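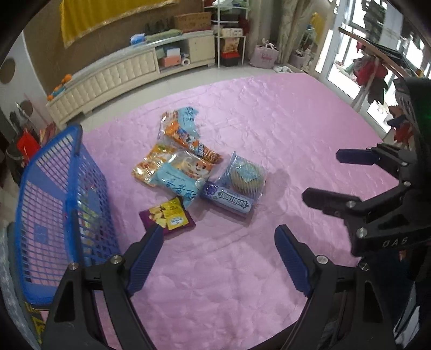 Two hand-held grippers, a basket and the snack set on a quilted bedspread.

Reading time: 3 min

Efua Amissah spent eleven years on the picking floor at Sometti before she was moved to the demonstration group. She now works with a gripper in each hand. The motions she records are used to train the picking arms at Ivberg, the firm's newer warehouse, where the first arms went live in November.

"The job title changed before the job did," she says. "For the first weeks I was still thinking like a picker. I went for speed. The recordings were useless, as the jaws were closing before they were square to the pack."

A demonstration is a short pick-and-place sequence. The operator opens the jaws, approaches the item, closes on it, lifts, moves and releases. The recorded path and jaw opening are passed to the software team, who reject anything with a slip or a needless correction. Amissah's group of three logged 3,685 accepted sequences in its first phase. The rejection rate began at 38 per cent and has not been published since.

Soft packaging causes most of the trouble. A foil bag has no fixed shape, and the grip point that held on one attempt may fold on the next. "You learn to look for the seam or the part where the contents have settled," she says. "I knew that with my fingers. With the gripper I had to learn it again, by eye — you get very little back through the handle."

Rigid packs are simpler but have their own faults. A tall container on a soft surface leans if one pad touches before the other, so the operator has to centre the jaws first and close evenly.

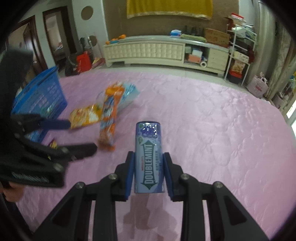
Vol. 7, No. 2 | 32

"Low on the body, both pads together," Amissah says of the gum tub. "If you take it high, the base swings when you lift. An arm will copy that quite faithfully."

The soft ground is deliberate. Early sets were recorded on bare benches, and the arms trained on them did badly with items lying on anything that gave way. Sets are now recorded on several surfaces and in ordinary rooms, with the background left as it is.

On the picking floor the effects are mixed. The arms at Ivberg handle single items from open trays. People still deal with damaged packs, mixed bundles and anything the arm has refused twice. Under the agreement with Tarawneh, the agency that supplies the night shift, no hours were cut in the first year. The work within those hours did change. Pickers walk less and stand more, and a larger share of what reaches them is awkward.

"They get the difficult ones all night," Amissah says. "Before, you had an easy tray, then a bad one. The easy tray was your rest. I have raised this with the managers and they have agreed to rotate people every two hours. It should be every hour."

Her own complaint is with the wrists. The grippers are light, but holding one in each hand keeps the forearms tense. The group now stops after each block of recordings, and the handles were re-padded by Rultance, which maintains the equipment.

Pay is a further question. Demonstrators are on the same grade as pickers, although the recordings stay in use long after the shift in which they were made. Amissah would like a separate grade, with training time counted. Talks on this are open.

Asked whether she would go back to the floor, she takes some time to answer. "For the company, yes. I miss talking while I work. For the work itself, I am not sure. I watched an arm at Ivberg pick up a biscuit packet and it turned it slightly before lifting, the way I do. I told the shift lead it was mine. He said it could have been any of the three of us."

The next phase will cover bottles and netted produce.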